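Apuntes tema 4. Vidrio transparente: envases y piezas macizas
Taller de objetos y materiales, grupo de tarde. Marzo

Repaso rápido de lo anterior: el vidrio no tiene color propio que nos ayude, así que se lee por los bordes y por los brillos. Quien faltó el otro día que pida los apuntes del tema 3, no los repito.

Hueco / macizo. Es la distinción que más cae.

Hueco (frasco, vaso, tarro): el fondo se ve a través casi sin deformar, sobre todo si la pared es fina. Brillos en el borde de la boca y en los hombros. Mirar SIEMPRE la boca primero.

Macizo (esfera, pisapapeles, tapón): funciona como lente. Lo que hay detrás sale invertido y encogido. Una esfera de 60 mm ya invierte una habitación entera.

Fondo: probar claro y oscuro. Sobre mesa gris clara el contorno se pierde, sobre azul pizarra aparece. El mantel individual va bien, una cartulina tambien.

Luz: ojo con el reflejo de la mesa. Si hay un punto muy brillante cerca de la pieza, correr la pieza, no la lámpara.
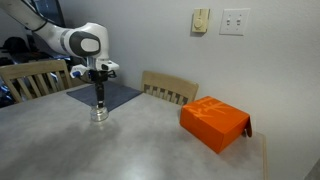

El frasco bajo, en la mesa, con el mantel detrás.
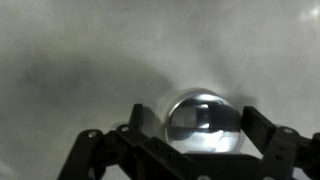
Vesna Karagiannis

Sobre la esfera: fijarse en la banda oscura del centro, que es lo de alrededor dado la vuelta, y en el rectángulo blanco que queda un poco a la derecha. Abajo tonos más pálidos, de la superficie clara. El filo brillante, arriba y a la izquierda. Ese filo es lo primero que se dibuja, y con eso la pieza ya se entiende.

Sobre el frasco: corto y achatado, reflejos pálidos en el cuerpo. Preguntó alguien si se puede hacer el ejercicio con el cartón naranja cerca. Sí, pero anotarlo, un color fuerte al lado puede teñir los reflejos.

Ejercicio para casa
- Un envase hueco y una pieza maciza, los dos transparentes.
- Dos fondos, uno claro y otro oscuro.
- Dibujo a lápiz, 200 mm de ancho como mucho. Nada de difumino todavía.
- Debajo de cada dibujo una línea: qué se ve invertido y qué no.

Los que no tengan frasco en casa, en el armario Nikolovski quedan varios. Devolverlos limpios y sin etiqeta. Casi 300 piezas hay en ese armario y la mitad con restos de cola.

Lectura: cuaderno de Rok Živković, el apartado de refracción. Solo hasta las esferas, lo de prismas lo vemos en el tema 5. Traer también regla y un papel negro.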